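Trustosby Garden Wildlife Help > Birds > Counts, records and surveys

Can I still send in my garden bird counts if I missed some weeks?

Posted by Glenys Hinds

Hello everyone, and sorry if this has been covered before, I did have a look through the older threads but got lost somewhere among the hedgehogs! I signed up in the autumn to do the weekly count for our local winter garden survey, the one where you watch for 20 minutes in the morning and write down the most you see of each bird at any one time. All went well until January, when I was at my sister's for rather longer than planned, and then I had a cold, and the upshot is that I have gaps. Three weeks with nothing at all and one where I only managed the blackbirds before the telephone rang.

My other worry is the feeders. I had been putting out sunflower hearts and a bit of suet, and of course while I was away nothing was filled up, so when I came home there was hardly a bird in the place apart from one very cross robin. Are my figures after that any use to anyone? I'd hate to spoil things for the people doing the sums. I also have the paper sheets from the two winters before, which I never sent in, and a box of old moulted feathers my late husband labelled, if those are wanted by anybody. I'm in a smallish garden backing on to allotments, if that makes a difference.

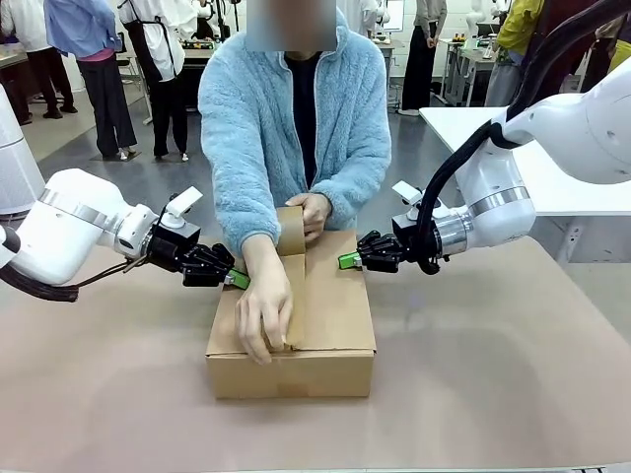 Taping down the lid of a cardboard box.

Joon-young Yeom

Hello Glenys, and please don't worry, you sound exactly like the sort of counter the survey is grateful for. I've been helping to type up the sheets for our patch for a few winters now and I can promise you that very few come back with every week filled in. People go on holiday, people have grandchildren to stay, one year half of Donnelly Road was under scaffolding and hardly anyone there saw a thing until spring.

What matters most is that you leave the missed weeks blank. Please don't put a nought in them! A nought tells us that you sat and watched for your full 20 minutes and saw no birds, which is a real result and quite a different thing from being at your sister's. Put a line through the week, or write "no count" in the margin, and we'll know where we are. For the week with only the blackbirds I'd do the same, I'm afraid, as we can't tell whether the other birds were missing or simply hadn't been looked for. You could mention the blackbirds in the notes box, as I do enjoy reading those.

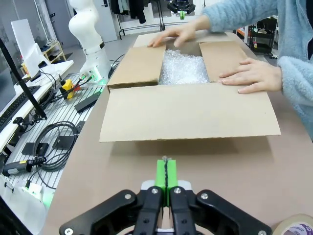
As for the feeders, send those weeks in just as you saw them. There's a column on the right for food put out, and if you write "none, away" against the right dates then whoever is working on the results can take it into account. It often takes the birds a while to come back once the food has stopped. In my own garden the goldfinches sulked for the best part of a month after I ran out of hearts, though the sparrows were back within 7 days and behaving as if they owned the place.

I would love to see your older sheets too. If you watched for the same length of time and from the same window, they're well worth having, and three winters from one garden is far more useful than one. Do make a copy before you part with them. If you watched for longer in those years, say 30 minutes or even the full 60, just write that at the top and please don't try to scale the numbers down yourself.

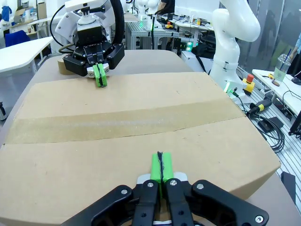 Backing on to allotments is lovely, by the way, and there's a tick box for it under "what's over the fence". You may well get more finches and woodpigeons than your neighbours across the road. I'm not the person to ask about the feathers, but a local museum or natural history society would be a good place to start, and I'd keep the labels with them whatever you do, as the dates and places are the important part.

Olero

I just fill mine in on the Flisora app, it wont let you put a blank so I skip to the next week and it seems happy enough. Never heard anything back about it. No idea about feathers sorry. We had a brambling last winter!!

Glenys Hinds

Thank you both, that has put my mind at rest. I had in fact written noughts in two of the weeks, so I have been at it with the rubber this afternoon. Joon-young, the older sheets were all done from the kitchen window but I moved to the back bedroom this winter because of the new shed. Shall I put that at the top as well?

Joon-young Yeom

Yes please, Glenys, and roughly what you can see from each if you have the room. A little sketch on the back is perfectly fine.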